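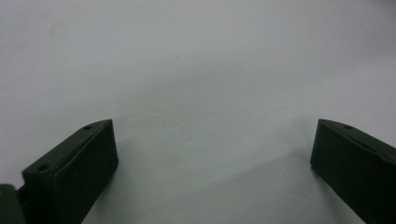
So I've done my first proper month at the lunch club, and a few of you have been asking how it's going, so I thought I'd write it all down while the kettle's on.

For anyone new, I signed up in September to help at Tritum, the small charity on our side of town that runs lunches, lifts and a sort of general ringing-round service for older people who live alone. I'd meant to do it for years. I kept saying "when work calms down", and work never did calm down, so in the end I went down to four days a week and filled in the form before I could talk myself out of it.

The form was fine. The wait for my background check was not fine! I sent everything off, then found I'd put our old postcode on one page and the new one on another, and back it all came. If you're thinking of doing something similar, get your last five years of addresses written down on a bit of paper first. I had to ring my mum to find out what number the flat over the bakery had been.

Anyway, they let me start in the kitchen with someone else always there, and then the check came through and I was allowed on the driving rota too, which was what I'd really wanted.

The lunch club has 16 regulars. They come from half eleven, though two of the ladies are always in their seats by eleven with their coats still on, and we serve at quarter past twelve. It's soup or juice, a main, a pudding and a cup of tea. I'd pictured myself doing the chatting and carrying plates about. What I mostly do is gravy. Somebody found out on my second visit that I can make it without lumps and that was that, I've been on gravy ever since, and I've got quite bossy about the whisk.

The chatting happens afterwards, when we've cleared away and the dominoes come out. I am terrible at dominoes. I've been told so by a man of 91 who used to play for money in the merchant navy and who doesn't believe in letting people down gently. He's teaching me, sort of, in that he sighs and taps the table when I'm about to put down the wrong one.

The driving is different. You pick up two or three people, you get them in and out of the car and you take them home again, and because it's the same faces each time you get into a rhythm with it. One of mine likes the long way round past the reservoir (it adds six minutes, I've timed it, and I build it in now). Another doesn't talk at all on the way there and then doesn't stop on the way back. I've learned to fold a walking frame with one hand, and that you put the passenger seat right back before they try to get in, which sounds obvious but I managed to forget it three times running.

The bit I wasn't ready for was the phone list. Tritum has an arrangement with Ola, the befriending line over in the next valley, so that anyone who can't get out gets a ring once a week from the same person. I've got two people to ring. My first call was dreadful. I'd written out questions, like an interview, and I could hear myself working down them, and the poor woman must have thought I was selling her a boiler. It lasted four minutes. The week after I put the list in a drawer and just moaned about my tomatoes, and we were on for nearly an hour. She grew up with a father who had three greenhouses and she has very strong views on feeding. I have since changed what I feed mine, and I'm under instruction to report back.

Now, money, which I said I'd mention because somebody asked in the comments how these places keep going. I had no idea either. The minibus needed a new clutch and a few other bits over the summer and the bill was £3,230, and for a charity this size that's a horrible number. They'd raised £1,126 of it by the time I turned up, mostly through a quiz night and a tin on the counter at the Vurkura café. Kjærgaard, the bike shop by the station, put in another £300, which I thought was lovely of them, as I don't think they've ever had a customer from the lunch club. The rest came out of savings and is being paid back bit by bit. There's a plant sale planned, and I've promised forty pots of something. I've no clue what yet. Probably chives, as I seem to be able to grow chives without trying.

A few things that have surprised me. How early everybody wants to be home, for one (by half two they're looking at the window, and it's not even dark). How much custard gets eaten. How tired I am afterwards, too, much more than after a day at my desk, though it's a nicer sort of tired and I sleep like a log.

And how much I mind when one of them isn't there. We had an empty chair a couple of weeks back and I spent the whole of the main course fretting, and she was only at the optician. She came back with new glasses, bright red, and wouldn't hear a word about anything else.

I've had a couple of messages from people wondering whether they'd be any use if they could only manage a morning or so each month. Yes! Ask your nearest one. Ours is desperate for people to cover the phone list in the school holidays, and you can do that in your slippers. If you drive, even better, and if you can make gravy please come soon, as I'd quite like a go at the puddings.

Next time I'll do the tomato update, which I know is what half of you come here for. There's been some blight and I'm not ready to talk about it.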